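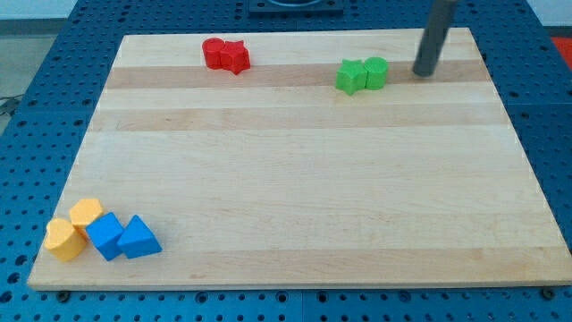 Lending between friends: how the terms fail

Most loans between friends have no terms. A sum moves from one account to another, a date is mentioned or left out, and both parties assume the other has understood the same thing. The dispute that follows is usually over the assumption.

Olance, a mediation service in Clurnon, takes on personal disputes that are too small for court. In the year to November it opened 298 cases. Of these, 241 involved money lent to a friend, and few of the loans exceeded $2000. The service sorts its files by the stage at which contact between the two parties stopped.

The first stage is the missed date. The borrower says nothing and the lender waits. Mediators at Olance note that the lender often begins to track the borrower's spending at this point - a weekend away, a new phone, dinners posted online. None of it is raised directly.

The second stage is the indirect request. The lender mentions a car repair or a rent increase. The borrower either misses the hint or hears it as an accusation. Replies get shorter, and group plans are made without one of the two.

Cases brought in at the first stage tend to close in a single meeting. Cases from the second stage need more, and some close with the money repaid and the friendship over.

The standard Olance agreement is 2 pages long. It records the amount, the payment dates, what happens if a payment is late, and whether other friends may be told. The last item causes the most argument. In one file, from the Mabuza district, the parties settled the debt within an hour and spent the rest of the afternoon on who had spoken to whom.

Nernetti, a smaller service across the river, uses a shorter form and asks both parties to sign before any money moves. It will not draft one after a payment has been missed.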